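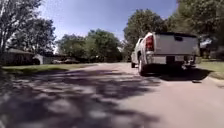
How often should a home fire extinguisher be looked at?
Once a month for the gauge, the pin and the hose, and once a year by someone who is trained to service it.

Home safety walk-through, Thambiah rental units, with comments

1. Smoke alarms. Press the test button on each one. Pass, all units. The listing for the Florkon alarm says the battery lasts ten years. I'll believe it when I see it. Keep testing.

2. Extinguishers. Gauge in the green, pin in place, tag readable. Pass, except unit 2, where the tag had fallen off and was in a drawer. A tag in a drawer is a fail in my book.

3. Water heater. Relief valve and drain pipe present. Pass. The Urnard sticker claims "maintenance free." No water heater is maintenance free – flush it every December.

4. Dryer vent. Fail in two units. Lint packed behind the flap, and the tenant form says it was cleaned last spring. Maybe. I want a dated receipt next time.

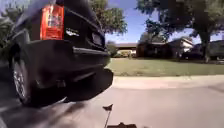
5. Extension cords. None under rugs, none feeding a space heater. Pass with a comment: the Trorasora power strip in unit 4 was warm to the touch at 7 p.m. with only a lamp plugged in. Replaced.

6. Carbon monoxide alarm. One per floor, outside the bedrooms. Pass. Two were past the date on the back and still beeped when tested. The beep tells you the horn works and very little else. Swap both.

7. Stair rails. Pull hard on them. The basement rail in unit 3 moved. It was marked "tight" on the last sheet, so I doubt anyone pulled. Fail.

8. Repairs quote. $1,547 for vents, rail and alarms. The alarms should come to $300 at most, so ask for a line-by-line version before signing.

Recheck items 4 and 7 within 20 days.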